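Drutonel Teach
Demonstration and remote control kit for simulated robot arms

Overview

Drutonel Teach lets an operator show a robot arm a task and keep the result as an episode that can be replayed, trimmed and exported. The operator drives a simulated arm in a furnished room, either with the Mutosau hand controller or by moving a small tabletop leader arm that the simulated arm copies. No physical robot is needed on site. Kits are assembled and supported from our Norkthorpe workshop.

The gripper view is the one most operators watch during fine work. It looks out past the open fingers, so the gap between them stays in sight while you line up an approach. Leave the fingers open until you've settled on a heading.

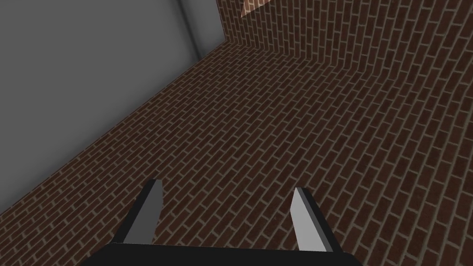 What's in the kit

Mutosau hand controller, with a wrist strap and a three metre cable
Leader arm with table clamp
Foot pedal for starting and ending an episode
Licence for one workstation
Printed quick start guide

A headset is not included and isn't required. The room files come on the installer and can be copied to a second drive if space is tight.

Teaching by hand

Clamp the leader arm to a solid bench and run the zeroing routine from the setup menu. Once the two arms agree, press the pedal and move the leader arm through the task at a steady pace. The simulated arm follows joint for joint. Squeezing the grip closes the fingers, and letting go opens them again.

If you stop to think, the recorder keeps running. Pauses can be cut later in the episode editor – there's no need to scrap a take over a few seconds of dithering. A take should be scrapped if the leader arm hits its end stop, as the simulated arm will drift out of line with it.

Teaching by remote control

The hand controller moves the gripper in space and leaves the joint angles to the software. New operators usually find this easier for reaching and placing. Travel can be scaled down to 30 per cent for close work, and the scale is shown in the control window, clear of the camera views.

Keep an eye on the heading when the gripper is pointed at open floor. Brick and other repeating textures give few landmarks, and it is easy to turn further than you meant to. The line where a wall meets the floor is a useful guide.
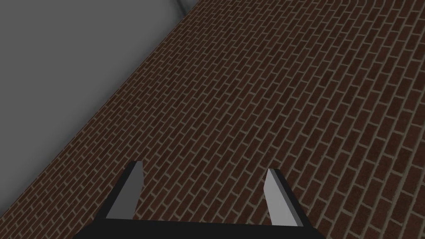
Gripper view, fingers open over the brick floor, with the grey surface at upper left.

Small corrections should be made with the wrist and large ones with the whole forearm. Operators who do everything from the wrist tend to get sore by mid-afternoon, and their episodes show it. The clutch button freezes the simulated arm so you can bring your hand back to a comfortable spot. Hold it down, move your hand, let go.
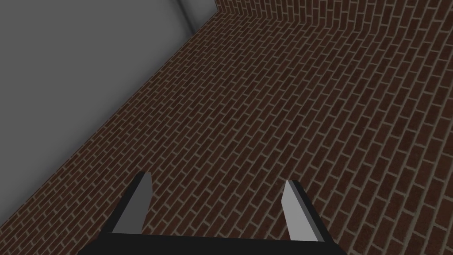 The clutch is recorded as a marker in the episode, so a reviewer can find each place where the operator reset. Markers can be hidden on export if your training software doesn't read them. The editor also lets you label an episode as good, poor or practice. We'd suggest using the practice label freely in the first week.

Views and rooms

The room view shows the arm together with its surroundings. Use it before starting, to check the way is clear, then switch back to the gripper view for the approach. Both views are saved with the episode by default. Furnished rooms have a dining table and chairs, and small items on the tabletop give an operator plenty to practise reaching around.
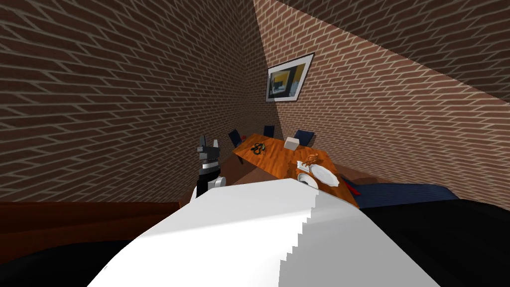
Xavier wrote to us in March that the leader arm suited slow tasks but he'd gone back to the hand controller for anything at full reach, and he asked for a lighter pedal spring. The lighter spring is now fitted to all kits, and earlier pedals can be changed over with a small screwdriver.

Specifications

Maximum episodes per project: 400
Recording rate: 30 frames per second, each view
Leader arm weight: 3 kg
Leader arm reach: 33 cm
Connection: USB, controller and pedal on separate ports
Export: joint positions, gripper state, both views, markers

Ordering and support

Kits are sold singly or as a pair for side-by-side training. Spare straps, clamps and pedals are kept in stock – cables are made to order. Please quote the serial number on the underside of the leader arm when asking for parts.

Page updated 9 November 2020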